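Turnico, one season in: a method I wanted to dislike

I'll say up front that I came to Turnico grumpy. Every few weeks there's a new recipe for teaching two arms to do kitchen chores, and most of them want more demonstrations than my small setup will ever produce. This one claims you can train mostly on wrist views, add a fixed view late, and get by on 400 demonstrations per task. Sure, I thought. Then I ran it, and I've been kind of annoyingly cheerful ever since! 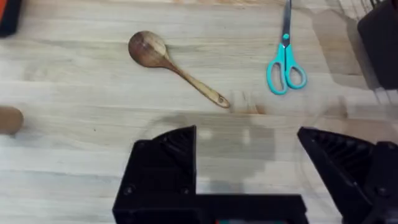 Posted 28th February | Robot methods, reviewed from the bench

The basic idea is easy to like. You train a policy on what the grippers see up close, so a wooden spoon and a pair of scissors get learned as shapes between two fingers, and the rest of the table hardly matters. Only in stage 2 does the overhead view come in, and it gets a small network of its own that decides which arm goes first. The code is called Duso (no idea why) and it installed without a fight, which already puts it ahead of Wasby, the method I'd been using before.

Now the numbers, because I know you'll scroll for them. I logged 3,711 pick attempts in all, a mix of utensils, cups and plates. Spoons and spatulas were great. Long handles give the policy an obvious place to grab, and it very rarely changed its mind halfway down. Scissors were so-so – it kept going for the finger loops, where I'd have liked it to take the whole handle. Cups lying on their sides in a rack were the weak spot, and I don't think more training fixes that. Past roughly 2,000 steps of stage 2 my curve just went flat.

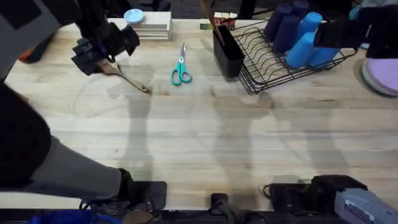

Xavier commented that the flat curve is probably my learning rate and has nothing to do with the cups, and that dropping it when the overhead view comes in gave a clear bump on tipped-over objects. Fair enough, I left it at the default. I'll rerun it in March and update the post.

Gripes? The docs assume you already know how your two arms are calibrated to each other, and if that's off even a little, stage 2 falls apart with no warning at all. Shadows from the arms also bothered it more than I expected (Wasby was better there, I'll admit). And the config file is one giant wall of settings with names like "mix_b".

Would I keep using it? Yes, for anything with a handle. If your work is mostly dishes, I'd hold off until the next release and see if they touch the grasp scoring.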